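4.2 Drawer task with the Fekix gripper kit

We tested the Fekix two-finger gripper kit on a drawer task in the Shao lab. The kit was fitted to a white arm next to a small gray cabinet. 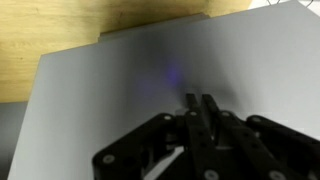
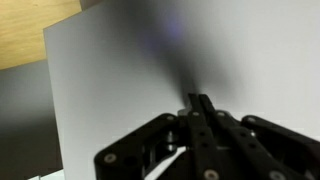
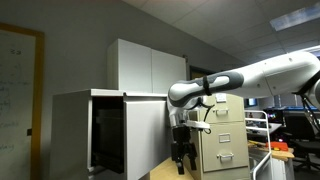
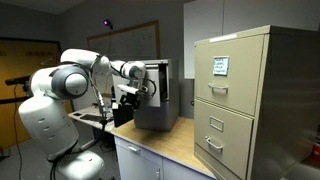

Figure 3. Fekix kit at the gray cabinet. First and second: close views of the gripper fingers against a light gray panel. Third and fourth: the arm and cabinet from two viewpoints.

The kit was run for 300 trials with the Pornik controller at its default settings. Of these, 44 ended in a timeout and were counted as failures. Setup took 68 minutes, including mounting and calibration. We did not change the fingertips between trials.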